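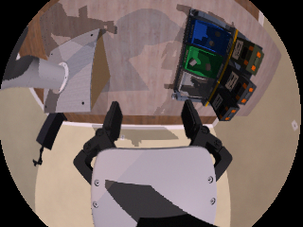 Emberg Gripper Cell — Fault Review
Minutes of the meeting held November 24, 2025, Gillbridge office. The meeting opened with the fault that stopped the bin-picking trials in the simulator last week: the gripper reports a closed grasp when it has not closed on anything. Chie Hamada put the wrist view up on the screen and went through the setup for those who had not worked on it. The task is to reach the rack on the right of the table, take the small gray square from the green bin and lift it clear. The fingers should stay wide open, pads up, until the approach is finished. In the bad runs the controller logged "grasp confirmed" while they were still apart and the arm then went on to the lift with nothing held.

Present: Vlasta Danko (chair), Chie Hamada (minutes), controls group, two from test.
Apologies: Takeda site.

1. Extent of the fault
Of 100 runs, 72 finished normally. Six showed the false grasp. The rest stopped on time limits and are a separate ticket. All of the false grasps came after a restart of the controller without a restart of the scene.

2. Cause
Chie has traced it to the finger position value. After a controller restart the last value from the previous run is kept and read as current. If that run ended with the part held, the check passes at once. Test asked whether the shadows on the tabletop could be upsetting the vision side as well. Chie said the grasp check does not use the camera. Vlasta asked that lighting be kept off this ticket.

3. Safety
Vlasta's concern is the real cell, which runs the same check. A false grasp there means the arm moves at carry speed on a wrong assumption, and the hand guard logic in Skedley takes its state from the same flag. No such event has been logged on the real cell. It was agreed that this is not enough reason to keep running. Controls objected to a full stop and asked for reduced speed. After some discussion the stop was kept for automatic mode only — manual jog is still allowed with the gate closed.

4. Actions
— Clear the finger value on controller start and refuse a grasp check until a new reading arrives. Chie.
— Repeat the full set of runs, with forced restarts. Test.
— Lock out automatic mode on the real cell and tag the panel today. Vlasta.
— Send the fault note to Takeda. Vlasta.

5. Other business
Bin labels in the task file still use the old order. Carried over.

Next meeting: first week of December, same room.

Home | Projects | Minutes | Safety Notices | Contact
© Emberg. Questions about these minutes to the chair. Back to top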